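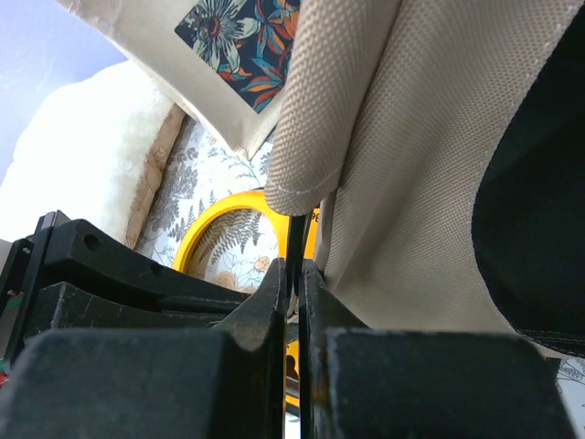

Gripper fingers at a narrow black strip on a rolled mesh edge.

How to Budget for a Two-Arm Tabletop Cell

By Arwel Pumphrey, Prandlow

The arm price is the easy part of a purchase request. It is printed on a quote and it rarely moves. What sinks a first-year budget is everything bolted to, cabled to or worn out by the arms. These steps follow the worksheet we use at Prandlow for small cells that handle soft household goods: bags, cushions, cloth and the odd rigid item mixed in. It assumes two light arms sharing one table. For anything heavier, the guarding section will not be enough.

Before you start

You need a list of objects the cell must handle, the floor space on offer, and the name of the person who can sign for power and network. Do not request quotes until you have all of these. A quote built on a vague object list will be revised, and each revision costs a week.

Step 1. Write the object list

List every item by size, weight and behavior. Behavior means stiff, floppy, fuzzy, mesh, transparent. Mark the thinnest feature on each item that a gripper must hold, such as a strap, a strip or a hem. That one column decides your finger design. A cell specified for boxes will close its fingers on a box all day and then fail on a bag strap, and the replacement fingers come out of somebody's travel money.

If two items are normally handled together, say so. Clutter changes the reach and camera requirements more than item weight does.

Step 2. Size the enclosure

Lay the objects out on a bench at full spread, including loose fabric. Measure the outline, then add clearance for both forearms at their lowest working height. Soft bags take up more table collapsed than standing, so measure them collapsed.

Choose plain walls in one light color. Printed or glossy panels cost more and make vision work harder. Aluminum corner posts are the usual choice because brackets and cameras can be moved later without drilling.

Step 3. Decide fixed bases or a rail

Fixed bases are cheaper and hold calibration longer. A rail with a gear rack lets you change the spacing between the arms, useful if the object list is going to change. If you pick the rail, budget for these lines as well:

Rail and rack
Drive electronics at the rack ends, if powered
Mounting plate, drilled to the arm base pattern
Recalibration time after every move

Kulap Panyasiri, who keeps our build sheets, enters recalibration as labor hours on the rail line itself. Put under general labor, it gets cut in review.

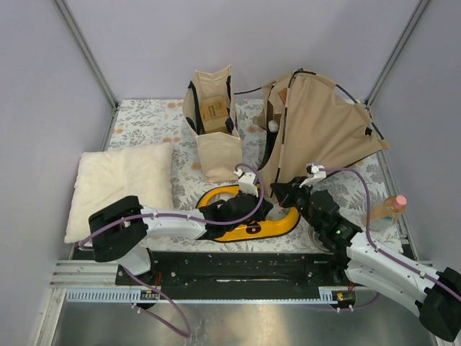

Step 4. Price the cables separately

Cables on a moving arm are consumables. Each wrist camera needs a run long enough to clear the forearm in every pose, with slack at the wrist and a tie point near the base. Order one complete spare set per arm with the first purchase. Reordering single cables later means paying shipping on each one, and the connector revision may not match.

Allow for routing hardware too. Clips and sleeves are cheap, but they are missing from nearly every first draft I review.

Step 5. Price the grippers as a wearing part

Finger edges scuff against the table, the objects and each other. Enter fingers under annual running cost and keep only the gripper bodies under capital. For cells running daily we order 8 pairs a year. Check that the fingers can be bought without the body; one supplier we looked at for the Onsri cell would not split them, and that ruled it out.

Tapered fingers with flat inner faces suit thin fabric and straps. Wide padded fingers suit cushions. If the object list has both, price both and include the swap time.

Step 6. Cameras

Plan on one camera at each wrist and at least one fixed view of the whole table. The wrist cameras show the contact point; the fixed view shows which arm is about to meet the other. Include mounts, lenses, a host computer with enough ports, and storage. Storage is a running cost – ask whoever owns the server what they charge per year.

Step 7. Objects and table coverings

Buy duplicates of every item on the object list. Products get redesigned and discontinued, and a replacement bag with a different strap is a different test. Patterned cloth for the table is worth having alongside a plain one if the cell will work over bedding or tablecloths in use. Our last order for bags, pillows, bottles and cloth came to $1,005 for the Plirkthorpe cell.

Step 8. Add contingency and lead time

Hold 30 percent on a first cell. Hok-lam Ko argued for less on the second and was right, as the plates and cable lengths were already known. Place the long-lead orders first: arms, then rail, then enclosure. Suppliers close their books early, so an order meant for this year's money should be out by the start of November.

Submitting the request

Send capital and running costs as separate sheets with the object list attached. Get 3 quotes for the arms and one for everything else. Charoen Suksawat checks the sheets for the Grultevgate site; all other sites go to Napaporn Khamphan. Incomplete object lists are returned without review.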